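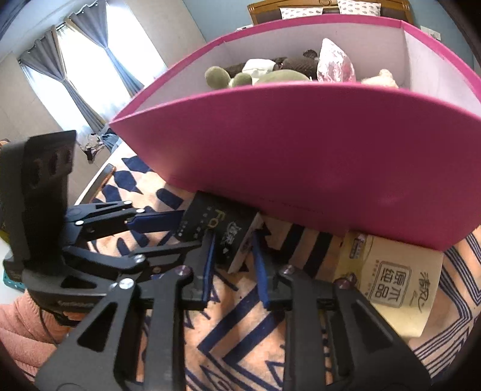 Kategorie: Haushalt & Ordnung | Kinderzimmer

Kuscheltiere waschen, ohne dass sie hinterher aussehen wie Filz

Bei uns ist wieder Kuscheltier-Waschtag, und weil Viorica Stoica neulich in den Kommentaren gefragt hat, wie ich das mache: ganz unspektakulär! Erst alle Nähte anschauen und lose Augen festnähen. Dann ab in einen alten Kissenbezug (Reißverschluss zu, Knoten geht auch), 30 Grad, Feinwaschmittel, wenig Schleudern. Weichspüler lasse ich weg, der verklebt den Flor.

Tiere mit Spieluhr oder Batteriefach kommen mir nicht in die Maschine - die tupfe ich mit lauwarmem Seifenwasser ab. Und gegen Milben: in einer Tüte übers Wochenende ins Gefrierfach, danach ausschütteln und trotzdem waschen.

Getrocknet wird liegend auf dem Wäscheständer, zwischendurch kneten und mit einer weichen Babybürste aufbürsten. Große Bären brauchen bei mir gut zwei Tage.

Ähnliche Beiträge:
Wachsmalstifte von der Tapete entfernen
Bettwäsche falten für Ungeduldige
Muffige Handtücher retten

Newsletter abonnieren - schon mehr als 584 Leser sind dabei!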